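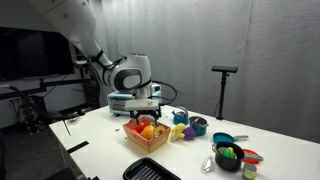 Play kitchen bits, teapot and veg crate

grallwood_mum
Right, toy rotation. Does anyone properly do it? I've had the play food boxed up in the loft since February and got it down this morning, and my two went at it like it was Christmas. Forty minutes of peace — I drank a hot tea! Thinking of doing the same with the train track and the dressing up.

Desmond E
We tried it and gave up after 3 weeks. Ours just asked for whatever was in the loft. Constantly. At 80 decibels. I think if they love something you leave it out, and the rest can go to the charity shop.

hutchins4
Disagree with Desmond, sorry. Works a treat here, but I only swap the stuff they've stopped touching. Favourites stay down. Puzzles and play food take turns and the bricks never move.

suller_jo
Bit of both for me. Do you lot swap on a set day or just when you can't face the mess any more? I'm firmly the second kind.

Desmond E
Fair point hutchins, we boxed up the garage and the cars, so we were asking for it really. Still say most people just own too many toys, us included.

grallwood_mum
Oi, the grandparents bought most of it! Suller_jo, when I can't face it. Going to try hutchins' way with the trains and leave the dressing up where it is. Has anyone got boxes that stack without the lids popping off?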